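Introduction to Robotics – Unit 3 Field Report
Visit to the Tilteo open day, Zosstead
Written by Evie Goodall and Jordan Bickerstaff

1. Purpose of the visit

For Unit 3 we had to go and see a working robotics group and write up what they do and how it connects to the gripper we are designing in class. We picked Tilteo because they hold an open day every March and it is one bus ride from campus. We went on the Tuesday session, which started at 10:30.

Our own project is a two-finger gripper that has to lift a paper cup, a marker and a bean bag. At the time of the visit we had a frame and one finger, and the finger kept slipping on the cup. So our main questions were about finger surfaces and about how people teach a robot where to grip.

2. What Tilteo does

Tilteo works on picking up and moving everyday objects. They do not build their own arms. They buy the arms in and work on the fingers, the cameras and the software. Jekar is the name of their current project, which deals with clearing and setting tables. An older project, Staniforth, was about sorting parcels and is mostly finished, but they still use the test bench from it.

3. The talk

The first part was a talk with slides. The main point was that a robot arm learning a task needs a lot of recordings of that task being done. Driving the arm by remote control to get those recordings is slow. The speaker said a trained operator can make up to 400 recordings in a week that way, and that this was not enough for Jekar.

Instead they use a hand-held gripper with a camera on it. A person holds it and does the job with the same kind of fingers the robot has. The camera records what the fingers are doing and what is around them. The recordings can be made in any room where the tool can be carried, so the tables, chairs and lighting change from one place to the next. We had not thought about this before. In our class all our tests were done on the same gray bench.

4. The bench demonstration

After the talk we were split into two groups. Ours saw the bench first. An arm picked blocks out of a tray and put them in a second tray. It missed one block and went back for it. Jordan asked if it knew it had missed, and the engineer said the arm checks how far the fingers have closed – if they close all the way, there is nothing between them.

The bench fingers weigh 425 grams as a pair with their mounts. Ours weigh less but they also bend, and we think that is part of our problem.

5. The hand-held gripper

The second part was about the hand-held tool, and this was the most useful part for us. The fingers have a ribbed magenta surface on them and are fixed to white plates with screw holes. The engineer told us the surfaces wear out and get swapped, so they are kept separate from the rest of the finger. On ours the rubber is glued straight on, which means that when it tears we have to make the whole finger again. 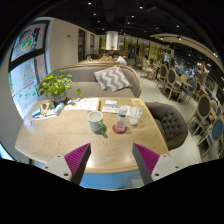

We also asked what makes a table hard for the software. The answer was clear things and shiny things. A bottle or a drinking glass lets the background show through, so its edges are difficult to find. A bright reflection on the table top can be mistaken for an object. A mug is easier, but the handle matters, and the person has to decide on the approach before moving in. People do this without thinking, and the software has to get it from the recordings.

6. What we will change

We are going to make the gripping surface a separate part held on with screws. Evie has drawn a first version with ribs going across the finger. We will also stiffen the mount.

For testing, we will stop using only the gray bench. We plan to use the student lounge and the library tables as well, and to add a clear cup to the list of objects even though the assignment does not ask for it.

7. Problems with the visit

The bench demonstration ran over, so there was less time for questions at the end. We did not find out what software they use for training. Jordan has emailed to ask and we will add the answer to the final report if we get one.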